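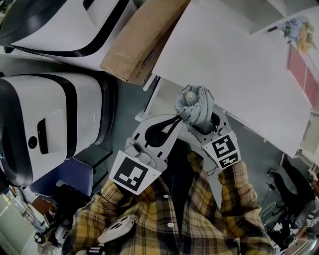 衣類・傘の修理窓口試行事業 中間報告
提出先:Caltell基金 助成担当
提出者:Parsa生活資源センター 事業担当

1 今期の概況

今期は窓口の開設から6か月目までを対象とする。受付は147件、そのうち修理を終えて返却したものが半数強である。申請書で掲げた「地域に修理の習慣を根づかせる」という目標に対し、この数字が何を意味するのか、担当としてはまだ判断を保留したい。件数だけを見れば計画を上回っているが、計画の件数そのものが控えめに置かれていた。前年のGovden地区での催しの来場者をもとにした見積もりで、根拠としては弱い。

受付の内訳は、傘、上着のファスナー、ズボンの裾、かばんの持ち手の順に多い。申請時には衣類が中心になると見込んでいたので、傘の多さは想定外だった。理由を尋ねると「捨て方が面倒だから持ってきた」という答えが少なくない。修理への関心とは別の動機であり、これを成果に数えてよいかどうかは議論の余地がある。

2 修理の実績と問題点

傘については、骨の折れと生地の外れが大半を占める。折りたたみ傘は部品の規格がばらばらで、手元の在庫で直せるものは限られた。受付票には「修理不可」の欄を一つ設けただけだったため、部品がないのか、技術が足りないのか、本人が途中で断ったのかが後から区別できない。最初の2か月分は記録としてほとんど使えない。3か月目の途中から欄を分けたが、書き方は担当によってまだ揺れている。

ファスナーの交換は仕上がりがよく、利用者の評判もよい。ただし一件にかかる時間が長い。無料で続けられるのは助成があるからで、実費に近い料金を取った場合にどれだけの人が残るかは試していない。窓口での聞き取りでは「有料でも頼む」という声が多かったものの、無料で直してもらった直後に聞いているのだから、そう答えるのは当然だろう。

返却後の状態も追えていない。直した傘が翌月も使われているのか、玄関に立てかけたままなのか、こちらには分からない。申請書には廃棄物の削減量を試算して報告すると書いたが、現状で数字を出せば、返却した品がすべて新品の購入を一回減らしたと仮定することになる。その仮定には無理があると考え、今回は削減量の記載を見送った。

3 講習会

修理講習会は月に一度、Voltorell会館の二階で開いた。参加者は延べ40人を超えたが、同じ顔ぶれが続いており、実人数はかなり少ない。受講後に自宅で修理をしたという報告は数件にとどまる。内容はボタン付け、裾上げ、傘の生地の縫い留めで、三つ目は道具の準備に手間取り、予定の時間に収まらなかった。次回からは縫い留めだけで一回を使う。

広報には会館の掲示板と自治会の回覧を使った。新しい参加者のほとんどは回覧を見て来ている。業者に作成を依頼した案内サイトは、問い合わせにつながった例を確認できなかった。閲覧数は業者から毎月届くものの、関係者自身の閲覧が除かれているかどうかの回答がまだない。

4 支出

材料費は予算の範囲内である。針や糸は寄付で足り、購入の中心は傘の部品になった。一方、会場費は冬の暖房料が別に請求されたため、見込みを上回った。広報費の残額から充てることを希望しており、流用の可否についてご指示をいただきたい。案内サイトの更新契約は、上記の回答が得られるまで延長しない。

工業用ミシンの購入は見合わせた。申請時には必須としていたが、これまでの受付品で家庭用では歯が立たなかったものは厚手のかばん数点だけである。必要になれば、その都度外部に頼むほうが安い。

5 次期の予定

・受付票の「修理不可」の理由を担当間で統一し、記入例を受付に置く
・返却から1か月後に、希望者へはがきで使用状況を尋ねる
・傘の受付に上限を設けるかどうかを1月の打ち合わせで決める
・一部の品目で部品代を徴収し、受付件数の変化を見る

部品代の徴収には、内部に反対の意見もある。来場者が減れば助成の成果が下がって見えるという懸念で、もっともではある。しかし無料のまま件数を伸ばしても、助成期間が終わった後に窓口が残るかどうかの判断材料は得られない。件数が落ちた場合も、そのまま次回の報告に載せる。

受付票の集計表と領収書の写しは別便で送付する。開設当初の2か月分については、前述の理由により件数のみの集計とした。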